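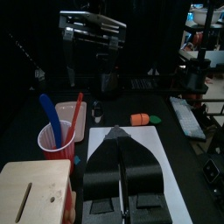
桌面双臂套件的采购应当先看服务条款

近两年，面向院校实验室和中小企业研发部门的桌面机械臂套件逐渐增多，供应商的报价方式也趋于一致：硬件一个价，软件授权一个价，年度服务另计。本中心受成员单位委托，对Prukov桌面双臂套件及其配套服务进行了试用评议。试用报告已另行印发，参数、接线图和验收表格均见报告附录，本文不再重复。本文所要表达的是评议组在试用之后形成的一项意见：此类产品的采购评分办法，目前对硬件指标赋分过高，对服务条款赋分过低，应当调整。

先说硬件。Prukov套件的主体为两条机械臂，各配一只两指夹爪，腕部装有小型相机。就评议组所关心的用途而言，这套硬件是够用的。重复定位的表现与说明书所述没有明显出入，夹爪开合平顺，指端垫片对小件物品有较好的适应性。评议组安排的任务多为日常小件的抓取、移放和插入，所用物品包括塑料杯、小托盘、玩具蔬果以及开有窄槽和圆孔的木盒。选择这些物品是有考虑的。标准量块和工装件固然便于计量，但成员单位购置此类套件，多数用于操作策略的教学与研究，日后桌上摆放的正是形状不一、软硬不一、颜色也不一的东西。一件产品若只在标准件上表现良好，对这些单位的参考价值有限。

在上述任务中，Prukov套件与同期送评的Wekby套件差距不大。Wekby的夹爪行程略长，夹持较宽的杯体时余量更足；Prukov的指面较宽，夹持细杆时不易偏转。两者各有所长，评议组内部对孰优孰劣亦有不同看法，最终没有就硬件给出名次。这一结果本身值得注意。按照多数单位现行的评分办法，硬件指标占总分的大半，而两款产品在这大半分数上几乎拉不开距离。真正能够区分供应商的内容，被压缩在剩余的小半分数里，评审人员往往草草打过。

再说服务。评议组认为，下列几个方面在采购文件中应当有明确的约定，而在送评的合同文本中，约定普遍含糊。

其一为耗材。夹爪指端的垫片属于易损件，反复夹持硬边物品之后，表面会磨平，摩擦力随之下降。操作人员起初往往察觉不到，只觉得同一任务的成功率慢慢变低，继而怀疑程序或标定。Prukov的合同将垫片列为“用户自备件”，却没有公布垫片的尺寸和硬度，用户实际上只能向其订购。一套垫片报价428元，单看并不高，但合同未写明更换周期，也未承诺价格在服务期内不变。Wekby随机附送备用垫片，并在手册中给出了外形尺寸，允许用户自行裁制。两相比较，后者的做法更为妥当。

其二为标定。腕部相机与夹爪之间的相对位置一经改变，就需要重新标定。相机受到磕碰、夹爪拆装、线缆拉扯，都可能引起这种改变。Prukov提供标定程序，但该程序须连接供应商的服务器方可运行，服务期满后能否继续使用，合同没有说明。评议组就此书面询问，得到的答复是“届时另行协商”。这样的答复不应为采购单位所接受。标定是设备正常使用的前提，其地位与开机密码相当，不宜作为续费的筹码。采购文件应当要求供应商提供可以离线运行的标定工具，且不设使用期限。

其三为数据。双臂套件在使用过程中会产生大量图像和动作记录。两家供应商的默认设置都会上传部分运行日志，区别在于上传的范围。Prukov的日志包含腕部相机的缩略图，关闭该项功能需要进入三级菜单，且每次软件升级之后会恢复为开启。评议组不认为供应商有何不当意图，产品改进确实有赖于现场数据。但腕部相机的视野并不限于工作台面中央，操作台一侧的键盘、后方架子上的杂物，乃至偶然经过的人员，都有可能进入画面。对于承担委托课题的实验室，这一风险须由单位自行负责。合理的做法是默认关闭，由用户书面同意后开启，升级不得改变用户已有的设置。

其四为维修。此处可以举一个具体的情形。试用进行到中段时，Prukov套件右臂腕部的一处接头松动，夹爪在下探时出现轻微晃动。故障本身很小，紧固之后即可恢复。但接头处贴有保修封条，自行拆开即丧失保修资格，评议组只得报修。该型号在本地区的维修由Frerichs承接，工程师于五月上门，处理过程不到半小时，而从报修到上门，任务安排已经全部打乱。同类小故障若发生在教学期间，影响的便是整班学生的课程进度。评议组建议，凡以普通工具即可完成的紧固、更换和清洁，均应划入用户自行维护的范围，并由供应商提供图示说明。封条应当贴在真正需要专业人员处理的部位。

有意见认为，服务条款谈得过细，会抬高报价，经费有限的单位反而受损。这一顾虑有其道理，评议组内部亦有同样的声音。以Prukov为例，基本服务每年1820元，若将离线标定和备用垫片一并纳入，价格必然上浮。但需要看到，上述支出即使不写进合同，也会在使用中以其他名目出现，只是由设备采购费转移到了日常运行费，由采购部门转移到了实验室。后者通常没有议价能力，也没有专门的预算科目。把费用提前列明，总额未必增加，责任却清楚得多。

也有意见认为，第三方服务商可以弥补原厂的不足，采购单位不必同原厂逐条交涉。评议组了解到，Irnano已开始提供多品牌桌面机械臂的维护，收费较原厂低。这一发展是有益的，但第三方能做到何种程度，仍取决于原厂是否开放接口、图纸和标定工具。在原厂文件不公开的情况下，第三方能够承担的工作大体限于更换外部件。因此，引入第三方与完善原厂合同应当同时进行，前者不能代替后者。

关于评分办法，评议组提出如下调整意见，供成员单位参考。硬件指标宜设合格线，达到即得满分，不再按参数高低逐级加分。由此腾出的分值，用于耗材供应、离线标定、数据上传和用户自维护四项，每项均以合同文本为评分依据，供应商的口头承诺和宣传材料不予采信。现场演示应当保留，但演示所用物品宜由采购单位自带，并在演示当日方才告知供应商。评议组在试用中注意到，供应商自带的演示物品颜色鲜明、间距宽松，摆放位置也经过反复调试，所得结果偏于乐观。换用采购单位自己的杯子、托盘和槽盒，调试所需的时间便成为可以观察的内容，而这段时间恰恰最能反映日后使用的负担。

演示中还应包括一次更换垫片和一次重新标定，由采购单位的人员按照手册操作，供应商人员在旁，不得代劳。Prukov手册的中文译文在标定一节存在两处前后不一的表述，试用人员因此多走了一遍流程，大约耽误3个小时。这类问题在参数表上看不出来，在供应商工程师熟练的演示中同样看不出来。评议组已将有关段落标注后退回供应商，请其在下一版手册中更正。

需要说明的是，以上意见并不构成对任何一家供应商产品的否定。Prukov套件的机械部分做工扎实，双臂协同的示教方式易于上手，没有机器人背景的研究生经过短时练习，即可完成一臂扶持、另一臂插放的动作。对于以教学为主、校内设有机电维修力量的单位，在补充约定离线标定和日志上传两项之后，本中心认为可以采购。对于没有维修人员的单位，建议暂缓，待其开放用户自维护范围后再行考虑。Wekby套件的试用尚未全部结束，双臂协同部分的意见将在后续报告中一并给出。

成员单位在合同谈判中如需参考条款文本，可向本中心索取试用报告附录二，其中收有耗材、标定和数据三项的建议表述。已经签约的单位，可在续签服务时以补充协议的形式提出。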